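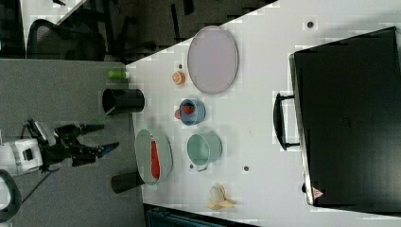 4. Your first table-clearing run

Can Lunis clear up after supper yet? Partly, and slowly – so please give it a small job first.

Step 1. Set out a few light things, such as a plate, a bowl and a mug, with space between them.

Step 2. Choose Clear Table and set the speed to 80 percent or lower.
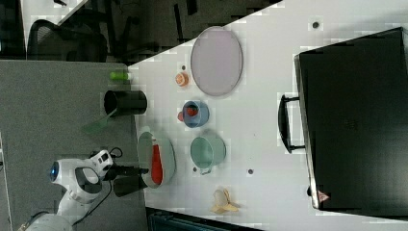 Step 3. Press Start and stay close by, with one hand near the stop button.

Note: Mugs are still hard for it, poor thing, and you may well end up putting the last one away yourself.

Caution: No glass or hot drinks, please.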